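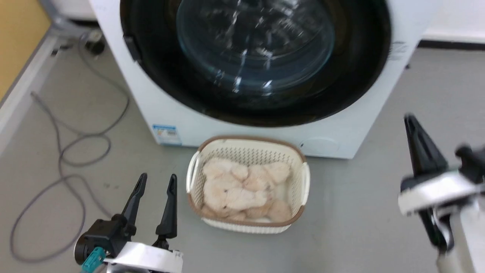
七月要去走 Lekumgate 那条线了！！报的是 Wostier 的八天徒步团，翻一个 4000 米的垭口，定金昨晚刚交，交完手还在抖。群里已经开始聊装备，我先把硬壳冲锋衣翻出来，闻了一下，默默合上柜门。所以这一串就从洗衣服开始讲吧：冲锋衣我只用前开门的滚筒洗，就这种白色机身、中间一扇黑圈大圆门的，拉链全拉上、魔术贴全粘好再塞进去，选最温和的那档，柔顺剂千万别碰。洗完低温烘一下，防泼水会回来不少。

说回路线。Lekumgate 这个名字很多人没听过，我也是去年冬天刷到别人的游记才知道的。前三天基本在河谷里走，有林子有草甸，村子之间隔得不远；第四天开始爬，第五天过垭口，后面一路往下，最后一天半程坐车出山。

为什么跟团不自己走：驮马和营地要提前谈，我语言不通，假期又死卡着，来回就那么几天。算了一下跟 Wostier 走比自己折腾贵一点，但是能省下我一整个月的晚上。买的是睡眠，不是服务（误）。

好多人私信问体能要求。团里发的说明写得挺含糊，只说“有连续多日徒步经验”。我自己的标准是：背上包，周末连走两天，第三天早上还愿意穿鞋出门，就差不多。要是第三天下楼梯得倒着走，那就再练练。

我现在的训练特别土。公司 30 层，下班电梯下去，走楼梯上来，再电梯下去。只走上行，膝盖舒服很多。保安大叔一开始以为我在找人，现在看到我直接帮我按电梯。

但是下坡也得练啊，这个我吃过亏。上次走另一条线，上山一路跟着领队有说有笑，下山第二天大腿前侧疼得坐马桶都要扶墙。所以周末我会专门找有长下坡的山，慢慢往下走，步子小一点，杖调长一点。

背包！纠结了两个礼拜。最后定了 Fothergill 的 62 升。其实有驮马的话白天只背小包就行，这么大的是拿来当驮包内胆的，套个防水袋直接上马。小包用我那个旧的，肩带有点起毛，背着最服帖，舍不得换。

有人问为什么不直接用驮包。因为我下飞机还要转两趟车，驮包拎着走路真的会怀疑人生，有背负系统的好太多。

睡袋我带自己的。团里可以租，但我怕冷，租的不知道蓬松度还剩多少。羽绒睡袋的收纳说一句：平时别塞在压缩袋里，拿大网兜松松地装着，或者直接挂柜子里。我以前不懂，压了一整年，拿出来像一块毯子。

鞋子是唯一一样我劝大家别临出发买的东西。我这双中帮穿了两季，鞋底还行，准备再配一双新鞋垫。袜子带三双，两双轮着走，一双只在帐篷里穿，睡觉那双谁也别想让我穿出去。

药的部分我就不展开了，高反药有禁忌，自己去问医生，别抄我的。我能讲的只有笨办法：走慢，多喝水，前两晚不洗头，晚饭再没胃口也吃几口。觉得头疼就跟领队讲，不丢人，硬撑才麻烦。

第五天过垭口那天，行程表上写的是凌晨出发。我最怕这个。不是怕走，是怕从睡袋里出来那一下。我的办法是前一晚把第二天要穿的衣服塞进睡袋脚那头，手套也塞进去，早上摸出来是暖的，人会好说话一点。

头灯记得带备用电池，手机和相机电池晚上也一起抱着睡。低温掉电真的很快，我有一次到垭口上掏出手机，屏幕一黑，风景全靠记。

吃的：三餐团里管，路餐自己带一些。我带咸的多，甜的少。到了高处闻到巧克力就犯恶心，反而是榨菜、海苔、小包花生特别受欢迎，分给同伴还能交朋友（上次靠一包榨菜换到了一个帐篷里位置最好的角落）。

保险一定要买，而且要看清楚海拔上限和救援条款。我挨个翻了条款，有的写了徒步，点进去才发现限高很低，到不了我们要翻的那个垭口。买之前把行程单发给客服，让对方书面回你一句能不能保，截图留好。

转车的部分有点绕。落地之后先坐 Wesex 的大巴到山脚镇子，班次不多，错过就得住一晚。我给自己多留了一天，宁可在镇上发呆喝茶，也不想第一天就追着队伍跑。到时候看看镇上有没有补给店，气罐之类飞机上带不了的得在那边买，虽然这次团里做饭，应该用不到。

评论区问到的集中回一下：
问能不能带小孩，团里说要先沟通，你直接去问他们，我不敢替人答应。
问有没有信号，河谷里的村子据说有，上面就别想了，提前跟家里报备好。
问上厕所，营地有厕所帐篷，路上就靠石头和脸皮。
问能不能洗澡，前面村子里也许有热水，后面用湿巾，垃圾自己背出来！这条很重要，湿巾不会自己消失。

登山杖带两根。我以前觉得一根就够，很潇洒，后来过河的时候晃了一下，从此老老实实两根。杖尖套托运之前套好，不然会戳穿包，别问。

衣服我讲个大概：贴身速干两套，抓绒一件，薄羽绒一件，厚羽绒一件，硬壳上下一套。雨裤别省，七月山里下雨是常事，湿着裤腿走半天，心情会变得非常差，看谁都不顺眼。牛仔裤就留在酒店，拜托了。

今天是 2025-06-07，清单还差：鞋垫、净水片、新的保温杯（旧的盖子漏水，上次把整包路餐泡成了粥）。有好用的保温杯欢迎推荐，要轻的，戴手套能拧开的那种。

对了，如果有也报了七月这一团的，吱一声，我们可以一起拼车去山脚。我话有点多，但是爬坡的时候不说话，因为喘。

先写到这，我去爬楼梯了。垭口那天穿什么、带多少水，等我问完领队再往下接着发。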